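Chores and machines: your questions

Can I buy a robot that tidies a room?
Not one we would recommend yet. Fletance tests arms that pick things up off floors and tables, and they work best when someone has set the room up first.

What can they manage today?
Lifting firm objects of a known size, wiping a flat surface and moving boxes between two marked spots. Towels, cables and bags still cause most of the failures.

How do you test them?
Each chore is tried 1,000 times. In February our sorting arm finished 903 attempts without help. Siiri Rimkutė, who runs the trials, counts a dropped item as a failure even if the arm picks it up again.

Are they quicker than a person?
No. Clearing a small table takes our arm over 2 minutes.

What about shops and workshops?
Progress is better there, as the shelves stay put and the stock is the same each day. Bukari uses one of our arms to fill trays in the mornings.

Why does the gripper matter so much?
A hand has skin that feels things slip. Most grippers have two stiff fingers that open and close. 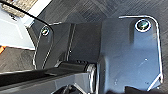 Soft pads help with cups and fruit, but they wear out and need changing. We sell spares in pairs.

Can I see a trial?
Yes. Write to Zinash Endale at the front office and she will send you the next open times.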